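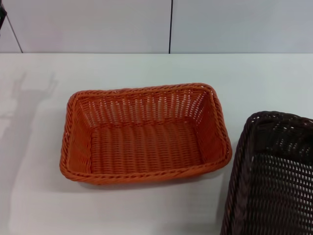

The orange one, with a bit of the dark brown one.

Cleaning woven baskets, and a gap I can't get into?
Posted by castley_kitchen, 3 replies, 242 views

Hi all! I use these for bread and mail and whatever else lands on the table, and crumbs get stuck in the weave like you wouldn't believe (the twisted rim is the worst). I think they're plastic wicker but I'm no expert. Can I just dunk them?

Second thing while I'm here – there's a thin dark line between two pale gray panels in the same room and I'd love to clean it out or fill it.
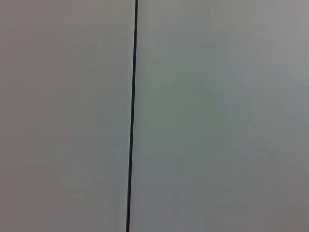

The gap, close up.

Shabalala652
If it's plastic, dunk away. Lukewarm water, a squirt of dish soap, old toothbrush along the rim, then upside down on a towel overnight. If it's real wicker, don't soak it! Damp cloth only.

trilolow
I just bang mine on the back step lol

grunduvico
For the gap, run a vacuum with the skinny nozzle down it first, then a thin card wrapped in a damp cloth. I wouldn't fill it until you know whether either panel is supposed to move – I caulked a cabinet door shut once and had to cut it open again.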